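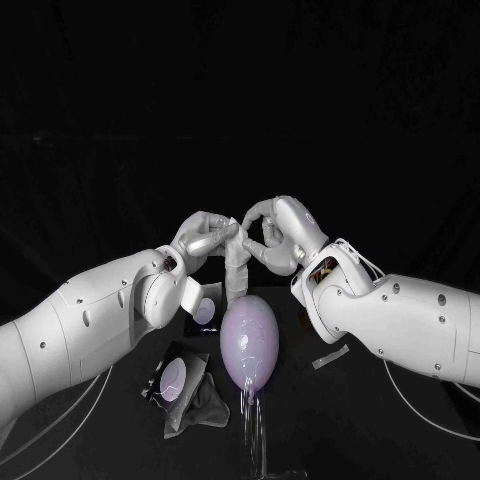

Dralo 青少年小说共读 常见问题

欢迎来到 Dralo!我们一起读写给十几岁读者的小说,读完写下来,再吵吵闹闹地聊一阵子。最近新来的朋友特别多,留言板上的问题攒了一大堆,统一回在这一页。找不到答案的话,页尾有联系方式。

关于共读

Dralo 是做什么的?

一个读青少年小说的地方。每个月选一本主书,大家按同一张进度表往下读,每读完一段就开一个讨论帖。除了主书,站里还有书评库,到目前为止收了1674篇,全是读者自己写的,长的短的都有,有些写得真是好,看完会让人立刻想去找那本书。

什么叫“青少年小说”?有没有严格的定义?

没有特别严格。主角大致处在中学年纪,故事从他们的眼睛里看出去,我们就算。校园、奇幻、历史、悬疑、诗体小说都收,图像小说也收。儿童桥梁书和绘本暂时不在范围里,站内搜索没有给它们做分类,放进来别人也找不着。

我已经四十多岁了,可以参加吗?

当然可以!这里成年读者很多,有人是跟孩子一起读,有人是小时候没读够,有人纯粹觉得这类书节奏快、读着过瘾。注册时选“成人读者”就行。成人读者和少年读者在同一个讨论帖里说话,但站内私信是分开的,两边不能互发。

多大的孩子可以注册?

满十二岁可以自己开账号,需要家长在确认信里点一下同意。不到十二岁的,请家长用自己的账号带着读,发帖时在开头注明是孩子的话还是大人的话就好。

要交钱吗?

不用。共读、发帖、写书评都不收费。书要自己想办法,买、借、跟同学换都行。

一个月读一本,跟不上怎么办?

跟不上就慢慢来。讨论帖不会关闭,半年前的帖子现在照样有人回。去年读《盐井的女儿》的时候,有位读者足足晚了三个月才读到渡口那一章,跑进旧帖子里大喊“怎么可以这样”,结果把原来的一群人全喊回来了,那个帖子后来比主书讨论期间还热闹。

可以提前读完吗?

可以,很多人都忍不住。只是请在对应章节的帖子里只谈对应章节。实在憋不住,去“已读完”那一栏,里面随便说。

主书怎么选?

每两个月提名一次,每人可以提两本,提名时写几句为什么想跟大家一起读。得票前六本按顺序排进书单。同一位作者一年里最多出现一次,系列书只能提第一册,除非后面的册子可以单独读懂。

为什么我提名的书没有出现在投票里?

多半是这两种情况:书已经很难找到了,新书旧书图书馆都没有;或者它在三年之内已经读过。还有一种比较可惜,就是提名理由空着没填,系统会自动跳过。下一轮补上理由再提就可以。

关于 Tostano 系列

Tostano 要怎么读?顺序太乱了!

这是留言板上出现最多的问题,单独开一节。Tostano 一共五册,出版顺序和故事里的时间顺序不一样。我们共读用的是出版顺序:《灰港》《灰港以北》《借来的灯》《十一号水闸》《回声册》。

按故事时间读,《借来的灯》应该排在最前面,讲的是水闸修起来之前的事。第一次读的人千万别从这本开始。《灰港》里主角一直不知道姐姐为什么离家,读者跟着她一起猜,猜错了好几回,那种滋味很难得。先读《借来的灯》,谜底开头就摆在那里了。

《十一号水闸》太厚了,能跳着读吗?

这本有647页,的确厚。不过它是四个人轮流讲的,每个人的声音差别很大,读起来比看上去快得多。最慢的是第二部,全是信件。我们的建议是第二部每天读三四封,当成真的在收信,别一口气往下赶。跳过去的话,第四部里那封没有署名的信就认不出是谁写的了,太亏!

《回声册》算正篇吗?

算。它看起来像设定集,有地图、名单、学校的作业本,但最后四十几页是一个完整的故事。读到作业本那里别急着合上。

有没有适合多大孩子的说明?

前两册小学高年级读问题不大。《十一号水闸》里有一个重要人物去世,葬礼写得很细,之后有相当长的篇幅在写一家人怎么吃饭、怎么收拾房间、怎么不说话。写得非常好,也非常难过。家里最近经历过类似事情的读者,可以先看讨论区置顶的内容提示,里面标了章节。

关于写书评

谁都可以写吗?

注册满七天就可以。头一篇会有编辑读过再放出来,一般两三天,之后直接发布。

有字数要求吗?

下限是两百字,上限是2000字。写超了的朋友不少,我们完全理解,碰到喜欢的书真的停不下来!可以分成上下两篇,标题里写清楚。

书评可以打低分吗?

可以,而且欢迎。请写明哪里没有说服你:是人物突然变聪明了,还是最后三章收得太急,还是对话听着像大人装小孩。光写“不好看”三个字的会退回来请你补几句。批评书可以尽情批评,批评喜欢这本书的人就不行了。

剧透怎么标?

在剧透段落前单独起一行写“剧透开始”,结束时写“剧透结束”,系统会自动折叠。下面几类算剧透:结局、谁死了、谁和谁在一起、叙述者其实在隐瞒什么。封底简介上印着的内容不算。有人问过“这本书有反转”这句话本身算不算剧透,我们讨论了很久,现在的规则是正文里可以说,标题里不要说。

五颗星到底怎么打?

各人有各人的尺子,我们只给一个参考。五星是读完想马上重读,四星是会推荐给朋友,三星是读得下去,两星是读得很辛苦,一星是没读完。没读完也可以写书评,注明停在哪一章。

可以用学校的读后感来投吗?

可以,只要是你自己写的。不过交作业用的那种“通过这本书我懂得了”开头,建议重写一下。我们更想知道你在哪一页停下来发了一会儿呆,或者哪个人物让你气得把书扣在桌上。

书评会被转载吗?

书评的权利归作者。别处要用,我们会转告你,由你自己答复。不回复就当作不同意。

关于 Janell 选书单

Janell 是什么?

Janell 是每年8月发布的年度书单,由读者投票选出,分四栏:最佳开头、最佳配角、最想改写的结局、最适合一个晚上读完。没有“年度最佳”这一栏,经常有人问,第一年设过,投票期间大家吵得没心思读书,第二年就拿掉了。

怎么才有投票资格?

过去十二个月里写过三篇以上书评,或者参加过四本以上主书的讨论,满足一条就行。

“最佳配角”可以投动物吗?

可以!去年得票第二的就是一匹骡子。

往年的书单在哪里看?

首页右上角“书单”里按年份排着。早两年的页面格式比较旧,手机上看字会偏小,横过来会好些。

关于线下读书会

线下读书会在哪里办?

目前有37个地方的读者自己组了小组,地点名单在“附近”页面。小组有大有小,有的在咖啡馆,有的在学校图书室,有的就在某家的客厅。规模最大的一组在 Thakur 书店二楼,每月一次,主书读完之后聚。

去 Thakur 书店那一场要预约吗?

要。椅子有限,先在活动帖里报名,名额满了会排候补。临时来不了请把名额放出来,候补的人往往住得不近,早一点知道方便安排路程。楼下书架从门口进去左手第二排是青少年小说,来早了可以先逛,旧书那一格常有惊喜,绝版的《纸风筝学校》就有人在那里碰到过。

没读完可以去吗?

可以去,不过会被剧透,这个真拦不住。每场前半小时是“没读完也能听”的时段,聊开头和人物,后面才谈结局。

我想在自己住的地方开一个小组,要怎么做?

有三个人就可以开。在“附近”页面填申请,写上城市、大概的聚会频率和第一本想读的书。我们会发一份讨论题给你,每本主书都有,十二道左右,挑着用。经验是前两次别准备太多题,从“你最不喜欢谁”开始问,通常一个下午就过去了。

线上有没有类似的?

有文字聊天室,主书讨论期最后一晚开放,两小时。聊天记录会保留一周。打字慢的朋友别担心,话题不会换得太快。

账号和其他

忘了密码怎么办?

登录页点“找回”,信会寄到注册邮箱。没收到先看垃圾邮件夹,十二小时后还没有再写信给我们。

可以改用户名吗?

每年一次。改名以后旧书评上的署名会跟着变,别人引用你的地方不会变。

怎么删除账号?

在“设置”最底下。删除时可以选择把书评一起删掉,或者留下来署“一位读者”。讨论帖里的回复会保留,不然前后文就接不上了。

我在找一本小时候读过的书,只记得一点点,能帮忙吗?

太能了,这是我们最喜欢的一栏!去“寻书”板块发帖,把记得的都写上:哪年前后读的,封面颜色,开头的场面,某个名字里的一个字,随便什么都有用。有一次线索只有“女孩住在灯塔,有一只瘸腿的鹅,很难过”,不到一天就找到了。找到以后请把帖子标成“已找到”,顺便告诉大家重读的感觉怎么样。

作者会来讨论区吗?

偶尔会。作者账号名字旁边有一支小羽毛。请照常说话,不用因为羽毛出现就把三星改成五星。

怎么联系你们?

页面最底下有留言表格,选好类别再写,分到对应的人手里会快一些。书评退稿的疑问请附上书评标题。

本页更新:6/30/20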